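Checking and cleaning tube lights in a hall with a ribbed ceiling

Overhead tubes in large rooms lose output slowly, and the loss is easy to miss from the floor. The procedure applies to single fluorescent tubes hung under ribbed ceiling panels, with or without a mezzanine.

Before you start

Switch off the lighting circuit at the panel and tag it. Leave the tubes to cool for 15 minutes. Keep the floor under each fitting clear of people until the work is done.

You will need a platform ladder, two dry microfiber cloths, a soft brush and a light meter. We use the Bileo handheld meter, but any model that reads lux will do. 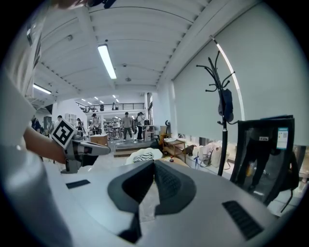
Take the first readings before switching off, at waist height, directly under each tube and again midway between fittings. Write them on a plan of the hall. A drop of 40 percent from the installed value means the tube should be replaced – cleaning alone will not recover it.

Cleaning

1. Brush the ribs of the ceiling panel above the fitting first. Dust falls downward.
2. Wipe the tube along its length with a dry cloth.
3. Check both end caps for dark bands.
4. Restore power, wait 8 minutes and repeat the readings.

Log the new values beside the old ones. Repeat every 3 months in dusty halls.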